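Nightstand

A nightstand, also bedside table or bedside cabinet, is a small low piece of furniture kept next to a bed. Holds a lamp, a book, water, glasses. 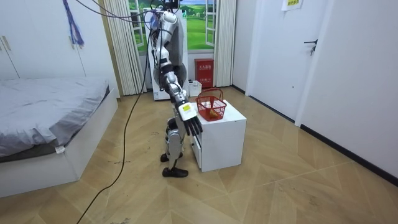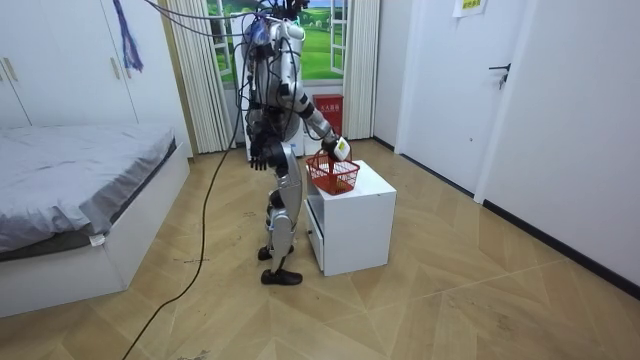
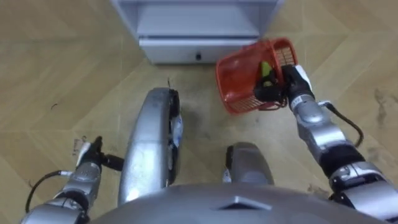
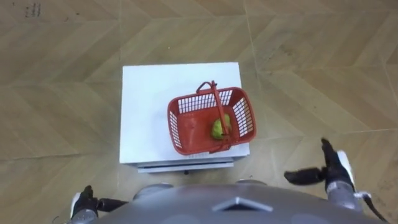

Early ones hid a chamber pot behind a door. Later the door gave way to drawers – or nothing, just a shelf. Plain white boxes like the one in the last picture suit small bedrooms, tho the flat top shows smudges. Height usualy matched to the mattress. Lionel Lemaire's 9 patterns for Roussel were sold in pairs. Zollier copied 2 of them, without drawers. Burnetti made a wall-hung version – no feet, 1000 built.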